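About Latell

Furniture repair and refinishing, with classes for beginners

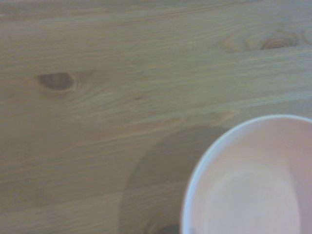 Latell is a small workshop that repairs and refinishes household furniture. We take in chairs, dressers, desks, bookcases and beds, and we also run evening and weekend classes for people who want to do the work themselves. The shop is at 3085 Ovusden Road, in the back half of the old Dindus seed warehouse. The entrance is on the parking lot side.

How we started

The shop began as a chair repair business. Most of the early jobs were kitchen chairs with loose joints, brought in by people who had been told elsewhere that it would be cheaper to buy new ones. We re-glued them and sent them back. Customers then started asking about other pieces, and within a couple of years chairs were less than half of what came through the door.

For a long time we worked out of a two-car garage on Zeleke Street. It had one window and no room for anything longer than a sofa. When the seed company gave up the warehouse we took over the back half, put in better lighting and a proper spray room, and moved in April. The front half is used by other tenants. Please don't leave furniture at their door.

What we do

Structural repair is most of our work: loose joints, split seats, broken legs and rails, drawers that stick or have lost their bottoms. We use hide glue on older pieces so that the next person can take them apart again, and modern wood glue on newer ones unless the customer asks for something else.

We strip and refinish by hand. We do not use a dip tank, because it can loosen veneer and raise the grain. If a piece only needs cleaning and wax, we will tell you so and charge for that.

We replace missing parts when we can match the wood. Oak, maple, pine and walnut are usually on hand. Other woods have to be ordered, and that can add several weeks.

What we don't do

We don't do upholstery beyond simple drop-in seats. We don't repair wicker, outdoor furniture or pianos. We don't give appraisals, and we can't tell you what a piece would sell for. We can usually tell you what it is made of and give a fair guess at how old it is.

Classes

The beginner course runs for 3 weeks, one evening a week, and covers gluing, sanding and one simple finish. Each student brings a small piece to work on, such as a stool, a side table or a single chair. It has to be something you can carry in by yourself. We keep a few spare stools for people who don't have anything suitable.

The second course covers stripping, staining and shellac. You should take the beginner course first or show us something you have already finished. Tools and supplies are included in the fee for both. Students must be 16 or older. Wear closed shoes and clothes you don't mind ruining.

We have had some 200 people through the classes so far. A few of them now help out in the shop during the busy months before the holidays.

Estimates and pickup

Estimates are free if you bring the piece in or send clear photos of the front, back and underside. We write down the price before we start and call you if we find anything that would change it. Small jobs are normally done in a month. Refinishing takes longer, and large tables take longest because we only have floor space for two at a time.

We can pick up and deliver inside the city for a flat fee. Someone needs to be home at both ends. Finished work can stay here free of charge for 3 weeks, and after that we charge storage by the week.

Hours

Tuesday through Friday, 9 to 5. Weekend visits are by appointment, and the shop floor is closed to visitors while a class is running.

Page last updated 27 July 2019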